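Search this site
Search
All topics A to Z

Why Is Red So Bossy?

Red is a pushy color. It gets the stop signs, the fire trucks and the pen your teacher uses on your spelling. Beige has never been trusted with an emergency in its life.

So how did red get the job? Part of the answer is inside your head, and part of it is floating around in the air.

First, light. The light from the sun looks white, but it's really a crowd of colors traveling together. You can split them up with a prism, or you can wait for a rainbow, which is cheaper. Each color is a wave of a slightly different length. Violet waves are short and fussy. Red waves are the longest ones your eyes can see.

When sunlight lands on a ripe tomato, the skin of the tomato soaks up most of the blue and green light and keeps it. The red light gets bounced back out, and some of it goes into your eye. In other words, the color you call "tomato" is the part of the light the tomato didn't want.
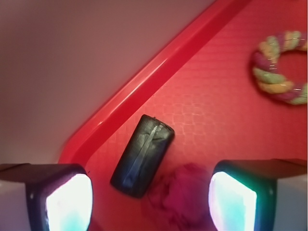 Plastic does the same trick, with help. Most plastic starts out clear or milky, and a factory mixes in a colored powder called a pigment. Red pigment swallows the blues and greens and sends back the reds. If the plastic is shiny, you'll also get a pale streak where light bounces straight off the surface without stopping to be colored at all. Apples do this too. So do noses, on hot days.

Now for your head. At the back of each eye are tiny light catchers called cones. Most people have three kinds, and your brain compares their messages to decide what color you're looking at. It does this all day and never asks for a raise.

Being good at red may have been handy long ago. Some scientists think our distant ancestors used it to pick out ripe fruit among green leaves. Dogs have only two kinds of cones, so a red ball on a green lawn is much harder for them to spot. If your dog runs straight past it, please don't laugh. Buy a blue ball.

What about bulls? They are famous for hating red, and they've been treated very unfairly. Bulls can't see red well either. What bothers them is the cape being flapped in their faces, and you'd probably feel the same.

TRY IT: Collect a few red things and take them into a room just as it's getting dark. Watch them while the light fades. The reds will turn dull and nearly black while blues and greens hang on longer. In dim light your cones stop being much use, and another set of light catchers, called rods, takes over. Rods are excellent in the dark and hopeless at red.

So red is the boss only until bedtime. After that it's just another shade of gray, like everybody else.

Written by Godelieve Van den Broek for Utine Young Readers
Contact us | © Utine | Back to top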